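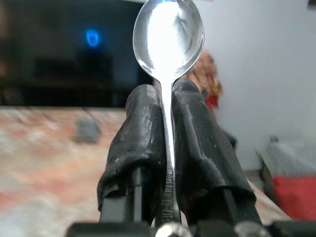
Unit 7: Budgeting for a Gripper Cell

Course notes, Equipment Planning for Small Automation Projects
Instructor: Lev Semeniuk
Revised July 10, 2025

Read this before the lab session. Bring your draft budget sheet with you. Last term most of the sheets came in with one line on them, the arm, and everything else had to be added in class.

Where the money goes

The arm is the part everybody prices first. It is usually the easiest part, since the seller gives you a quote and the quote holds for a while. The harder costs sit at the end of the arm and around it: the gripper, the finger coverings, the wrist camera, the mount, cables, the table, spare parts, and the hours spent by whoever keeps it running.

For the course project, assume the Umwood workshop already owns an arm. You are buying the rest. The task is sorting and placing tableware for the Skutasville kitchen, starting with spoons.

Start from the object

Write down what has to be picked up before you look at any catalog. A metal spoon is a fair test. The handle is slender and polished, so there is little to hold. The bowl is wide and curved, and it reflects whatever light is near it. If the spoon has to be held upright by the handle, the fingers need to close on a narrow strip of metal and keep it from turning.

That gives you two budget questions. What goes on the fingers, and what does the camera need in order to see shiny metal?

Finger coverings

Bare rigid fingers are a poor match for smooth handles. A rubbery sleeve over each finger gives more grip and some cushion. Sleeves are cheap, but they are consumables. They fold at the tips, pick up dust, and wear through. Put them on the sheet as a repeating cost, with a replacement interval and a price per pair. If you don't know the interval, write "unknown" and plan to measure it in the first month. Do not leave the line blank.

Buy the first batch with spares. In the Babaei project the team ordered one set, and the cell stood still while they waited for the second.

Wrist camera

A camera close to the fingers gets a near view of the object and a blurred view of the room. That is fine for gripping. It may not be enough for finding the spoon in the first place, so decide now if you need another camera farther back.

Highlights on polished metal can hide the edge of the bowl. A plain diffuse lamp often helps more than a better camera and costs less. Price the lamp first.

Setup and room

List the work surface, power, network and a place to put parts down. A patterned tabletop is harder for a vision system than a plain one. A sheet of matte board is a small expense, so include it.

Worked budget

Sonunstead quoted $1287 for a gripper, camera mount and cable set. The quote did not cover:

sleeves
lamp
shipping
fasteners for the adapter plate
operator training, 2 people

Once these were added the total was over budget, and the order was moved to August. The quote was not wrong. The request had left those items out.

For your own sheet

1. Name the object and how it must be held.
2. Separate one-time costs from repeating costs.
3. Get 3 quotes for the gripper, on the same list of parts.
4. Mark each figure as quoted, estimated or unknown.
5. Add a line for repair.

Hand in the sheet at the start of the lab. Late sheets will be read but not graded.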